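Home Data Docs Issues About

# Skotlow Produce Bag Claims

A small table of what reusable produce bags say about themselves, and how little of it can be checked.

## What is in it

Skotlow is a collection of 884 product listings for reusable produce bags: mesh, net, cotton, and the ones that call themselves cotton until you reach the small print. Each row is one listing. The columns hold the claims made by the seller, copied word for word, plus our reading of whether the claim means anything.

We started it after reading too many pages that promised a bag would "replace hundreds of plastic bags" with no mention of where the hundreds came from. It began as a spreadsheet and would have stayed one if the notes column hadn't gotten out of hand.

The data is plain text. There are 5 files, one for each kind of claim:

- `reuse.csv` for how many times a bag can supposedly be used
- `fiber.csv` for what it is supposedly made of
- `fresh.csv` for claims that food lasts longer in it
- `wash.csv` for care instructions
- `weight.csv` for stated empty weight, also called tare

A listing can show up in more than one file. Use `listing_id` to join them. Please don't add up the row counts and call that the number of bags.

## What is not in it

No test results. We did not wash a bag over and over until it fell apart, and we are wary of people who say they did but won't show how. If you want to know which bag to buy, this table will not tell you.

There are also no prices. We collected them at first and dropped them, as most of the "was" prices looked like decoration.

## The claims, and what we make of them

**Reuse counts.** The weakest part of the whole field. Listings give a number of uses with no word on what a use is. Is it a trip to the store? A wash? Five pounds of potatoes, or two limes? We score a reuse claim as `checkable` only if the listing says what was counted. Very few do. The rest are marked `loose`, and a handful that contradict themselves on the same page are marked `no`.

**Fiber.** "Eco mesh" is not a fiber. Neither is "plant style" or "natural feel." When a listing names a real material we copy it. When it doesn't, the field says `unstated`, and we leave it that way even if the photos make the answer look obvious. Photos can be of a different product, and sometimes are.

**Freshness.** Sellers like to say that greens keep for days longer in a mesh bag. Longer than what? In a crisper drawer, on a counter, in July? Open mesh lets air through, and air dries out lettuce. It may well be fine for onions. The listings in this file almost never separate the two, so neither can we.

**Washing.** Care advice often clashes with the reuse claim. A bag that is meant to last for years but should be hand washed cold and kept out of the dryer is a bag a lot of people will ruin in the first month. We added a `clash` flag for that. It is a judgment call, and we expect arguments.

**Tare.** The one claim you can check with a kitchen scale. It is also the one most often missing. Some listings print a tare on a sewn label and then give another figure in the text. When there are 2 different weights we keep both.

## How the rows were made

Listing text was copied by hand and then cleaned with a script called Stomlow, which trims spaces, fixes broken accents, and does nothing clever. It used to guess the fiber from the title. It guessed badly, and that part has been taken out.

The labels were first written using the Ouali rules, a one-page guide in the `docs` folder. They say to take every claim at its plainest meaning and to give no credit for tone. A second pass changed some 5 percent of the labels, nearly all of them in `fresh.csv`. We don't report an agreement score. With a group this small it would look more solid than it is.

## Closures

The `closure` field has given us more trouble than it should have. Listings say "drawstring" for a single cord, a double cord, a cord with a plastic stopper, and in a few cases an elastic edge. We kept the seller's word in `closure_raw` and put our own in `closure`. Cord ends get their own field, `end_type`, with the values `knot`, `bead`, `stopper`, `sewn`, and `unknown`.

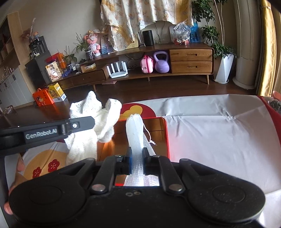 *Mesh bag with a white drawstring. The `end_type` value would be `knot`.*

A knot says nothing about how long a cord lasts, whatever the listing says about "secure ends." Don't read quality into this field.

## Known problems

- The same bag is sold under many names. We merged what we could prove and left the rest, so duplicates remain.
- Listings change without notice. A row is true of the day it was copied and may be wrong now.
- Sizes are a mess. "Large" covers anything from a few apples to a whole cabbage.
- English only. The claims may be better elsewhere — we doubt it.

## Using it

Justulard is the small viewer that comes with the data. Open `justulard.html` in a browser and load any of the files. It sorts and filters. It does not draw charts, and requests for charts will be closed. Averages of made-up numbers are still made-up numbers, and a bar chart only makes them look better.

If you think a label is wrong, open an issue with the `listing_id` and the exact words from the listing. "I own this bag and it's great" is not a correction.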